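Plevora Support – Ticket 739
Subject: Hand-held gripper drops out of pairing during open day demo
Opened by: Smaranda Preda
Handled by: Jihad Sleiman
Opened: 27/02/2019
Status: Resolved, waiting on one part

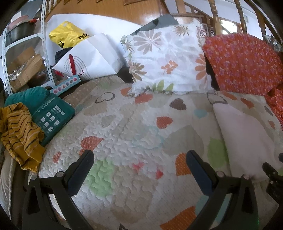 Gripper over the bedspread at the bedroom station, pink cloth on the right.

Smaranda Preda wrote:
Hello all, and thank you again for lending us the kit for our open day, it has been such a treat for the visitors! We set up the bedroom station just as Bogdan suggested, so people can take the gripper in hand and try picking up a cloth or tidying a pillow the way they would at home. The trouble is that the gripper keeps losing its link to the Teltero laptop. It goes fine for a while, then the status light turns amber and the recording stops, usually right when somebody's grandmother is getting the hang of it. I have restarted the laptop 3 times. The kitchen station next door has had no trouble at all.

Jihad Sleiman wrote:
Hi Smaranda, so glad the day is going well, and sorry about the grandmothers. Could you look in the Teltero settings under Link and tell me what the timeout says? It should be 1000 ms. Also, is the receiver plugged straight into the laptop or into a hub?

Smaranda Preda wrote:
It says 10! I have no idea how, I never went into that page, though we did have quite a few curious children at the desk this morning. The receiver is in the little Asberg hub along with the mouse and the label printer.

Jihad Sleiman wrote:
That will do it. Please put the timeout back to 1000, save, and close Teltero completely before opening it again. Then move the receiver to a port on the laptop itself – the printer can stay on the hub. When the light is green, squeeze the handle all the way and let go once, and the fingers should show as calibrated.

Smaranda Preda wrote:
All done, and we have now had around an hour of visitors with no dropouts. One lady folded the pink cloth twice and wanted to know if she could take the gripper home. The left finger feels a bit stiffer than the right when you squeeze, but it does close.

Jihad Sleiman wrote:
Lovely news. Leave the stiff finger alone for today, and please don't oil it. I'll put a spare spring in the post to you with a note on fitting it. Ticket stays open until you tell me it has arrived.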